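From the Workshop: What We're Buying, and What Can Wait Until December

Monday, September 25, 2023
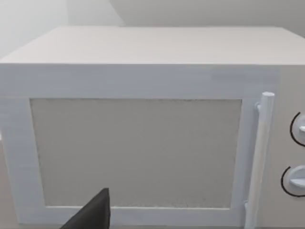
Every fall this newsletter turns, for one issue at least, into a shopping list, and I hope you'll bear with me, because this year's list is a good deal more interesting than last year's. (Last year's was mostly shelving.) The kitchen-tasks group at Flellov has been working in simulation since spring, and the microwave has become the appliance we all know best. Opening and closing a door sounds like small stuff until you have to plan for it, and it has shaped nearly every line of the budget request that went in last week.

So, the arm first. We had quotes from Kemppainen and from Medel, and both were kind enough to walk us through what was in the price and what wasn't. Please do ask that question if you are ever in our shoes! The Medel quote looked lower on the first page, but it left out the mounting plate, the spare fingers and the second year of service, and once those were added the two came out very close. We are going with Kemppainen, mainly for the service terms and because their people will come to us for the setup.

Gripper fingers got their own line this time, and I'm very glad of it. A long upright handle is a different job from a round knob with a grip bar, and we would like to try more than one finger shape on each before we settle. We have asked for 5 sets. That may sound like a lot to those of you who approve these things, but fingers are the cheapest part of the whole arrangement and the part most likely to meet a countertop at speed.

Then there is the practice kitchen. I'd like to spend as little as we can here. We have set aside $2,000 for a counter, a couple of cabinets and the appliances, and secondhand is perfectly fine. If you are redoing your own kitchen and have a working microwave to part with, please write to me before you haul it away – side-hinged door, pull handle and dials if at all possible, so that it behaves something like the one the group has been practicing on. Dents don't bother us in the least.

The simulation side stays as it is. The Postum license renews at the same price, and we'd be foolish to drop it just when the hardware arrives. The group plans to keep trying new motions there first and bring over only the ones that look ready. I have also put in for more storage, which the group has been asking for very patiently since spring.

What waits until December is the second arm, the safety fencing for the back half of Room 121 (the front half is covered in this request) and the new workbench, which I know some of you were looking forward to. I was too. If there is money left after the Kemppainen invoice clears, the bench goes to the top of the pile.

The full request is in the shared folder under Equipment, with both quotes attached. Comments are very welcome, and so are microwaves.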